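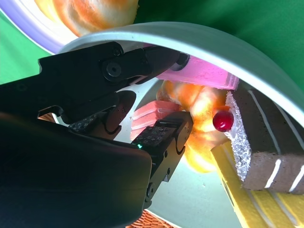

Abb. 7.1 Schwarzer Greifer an einem rosafarbenen Gegenstand, Nahaufnahme mit unscharfem Vordergrund

Startseite | Inhalt | Kapitel 6 | Kapitel 7 | Kapitel 8 | Glossar | Register

Rubrik: Filmanalyse / Grundlagen / Ton

Kapitel 7
Der Ton im Spielfilm

7.1 Einleitung

Die vorangegangenen Kapitel haben den Film als Folge von Bildern behandelt. Einstellungsgröße, Kamerabewegung, Licht und Schnitt lassen sich auch bei abgeschaltetem Lautsprecher untersuchen, und viele Analysen belassen es dabei. In Seminararbeiten kommt der Ton oft erst im letzten Absatz vor, meist mit dem Hinweis, die Musik unterstütze die Stimmung. Eine solche Aussage ist selten falsch, aber sie lässt sich auf fast jeden Film anwenden und sagt deshalb über den einzelnen wenig.

Dieses Kapitel stellt die Begriffe bereit, mit denen sich eine Tonspur genauer beschreiben lässt. Es beginnt mit den Bestandteilen des Filmtons, geht dann zu der Frage über, wo eine Tonquelle im Verhältnis zur erzählten Welt liegt, und behandelt im letzten Teil das Zusammenwirken von Ton und Schnitt. Filmmusik im engeren Sinn wird hier nur so weit berücksichtigt, wie sie für die Beschreibung nötig ist. Ihr ist Kapitel 8 gewidmet.

Als durchgehendes Beispiel dient der Spielfilm »Kositville«, eine Produktion der Firma Hoarau. Der Film dauert 124 Minuten und besteht aus 334 Einstellungen. Er erzählt von zwei Schwestern, die nach dem Tod des Vaters dessen Kino in einer Kleinstadt weiterführen und sich über den Verkauf des Gebäudes zerstreiten. Zum Vergleich wird an einigen Stellen »Gilo« herangezogen, ein fast dialogloser Film über einen Fährmann.

7.2 Bestandteile der Tonspur

Üblicherweise unterscheidet man Sprache, Geräusch und Musik. In der Herstellung werden diese Bestandteile getrennt aufgenommen und bearbeitet und erst in der Mischung zusammengeführt. Für die Analyse ist die Unterscheidung brauchbar, solange man sie nicht zu streng nimmt. Ein gesummtes Lied kann zugleich Stimme und Musik sein. Das Rattern eines Projektors kann so rhythmisch eingesetzt werden, dass es die Aufgabe eines Schlagzeugs übernimmt.

Unter Sprache fallen Dialog, Monolog und Erzählstimme, daneben auch Sprachfetzen, deren Wortlaut nicht zu verstehen ist. In der Eröffnung von »Kositville« stehen Besucher im Foyer und reden durcheinander. Verständlich sind nur zwei Halbsätze, beide betreffen den Preis des Hauses. Der Konflikt ist damit benannt, bevor eine der Schwestern zum ersten Mal spricht.

Geräusche entstehen nur zum Teil am Drehort. Schritte, Kleiderrascheln oder das Absetzen eines Glases werden häufig im Studio nachgestellt und synchron zum Bild aufgenommen. Hinzu kommt die Atmosphäre, kurz Atmo genannt: der Grundklang eines Ortes, der auch dann weiterläuft, wenn nichts Bestimmtes zu hören ist. Fällt die Atmo plötzlich weg, bemerken auch ungeübte Zuschauer eine Veränderung, obwohl sie deren Ursache meist nicht angeben können.

Stille ist im Tonfilm ebenfalls ein Gestaltungsmittel. Zu unterscheiden ist zwischen der vollständigen Abwesenheit von Ton und einer Stille, die durch leise Einzelgeräusche hergestellt wird. »Gilo« verwendet fast ausschließlich die zweite Form. Das Knarren eines Taus macht hörbar, wie ruhig es auf dem Fluss ist.

7.3 Tonquelle und erzählte Welt

Ein Ton heißt diegetisch, wenn seine Quelle der erzählten Welt angehört und die Figuren ihn grundsätzlich hören können. Er heißt nicht-diegetisch, wenn er außerhalb dieser Welt liegt, wie die meiste Begleitmusik. Davon zu trennen ist die Frage, ob die Quelle im Bild zu sehen ist. Ein diegetischer Ton kann im On liegen oder im Off, etwa wenn eine Figur aus dem Nebenzimmer ruft.

Die beiden Fragen werden in Arbeiten oft vermengt. Es empfiehlt sich, sie bei jeder untersuchten Stelle nacheinander zu stellen und die Antworten getrennt zu notieren.

Viele Filme wechseln innerhalb einer Szene von einer Zuordnung zur anderen. In der 40. Minute von »Kositville« hört man einen Walzer in vollem Orchesterklang, während die ältere Schwester durch die Stadt Custinthorpe fährt. Als sie die Wagentür öffnet, wird die Musik dünn und kommt erkennbar aus dem Autoradio. Der Zuschauer muss das Gehörte nachträglich neu einordnen. Im selben Augenblick ändert sich die Haltung zur Figur: Die Fahrt wirkte feierlich, nun sitzt jemand auf einem Parkplatz und hört Radio.

Nicht immer lässt sich die Zuordnung entscheiden. Ein tiefes Brummen in der Verkaufsszene kann von der Heizung stammen oder hinzugefügt sein. In solchen Fällen sollte die Unentschiedenheit beschrieben werden. Sie kann beabsichtigt sein.

7.4 Ton und Schnitt

Bild und Ton müssen nicht an derselben Stelle geschnitten werden. Beginnt der Ton der folgenden Szene bereits über dem Ende der laufenden, spricht man von einem vorgezogenen Ton oder, nach dem englischen Begriff, vom J-Cut. Reicht der Ton der alten Szene in die neue hinein, liegt ein L-Cut vor. Die Buchstaben beziehen sich auf die Form, die Bild- und Tonspur im Schnittprogramm bilden.

Beide Verfahren glätten den Übergang und sind in Dialogszenen so verbreitet, dass sie kaum auffallen. Deutlicher treten sie hervor, wenn die verbundenen Szenen zeitlich oder räumlich weit auseinanderliegen. In »Kositville« ist das Klingeln der Kinokasse bereits zu hören, während die jüngere Schwester noch am Grab steht. Der Abschied wird dadurch verkürzt, und der Betrieb geht weiter.

Weiter in diesem Band

Kapitel 6: Schnitt und Kontinuität
Kapitel 8: Filmmusik
Arbeitsblatt: Ein Tonprotokoll anlegen
Glossar: Atmo, Diegese, Off, Tonbrücke
Literatur zu Kapitel 7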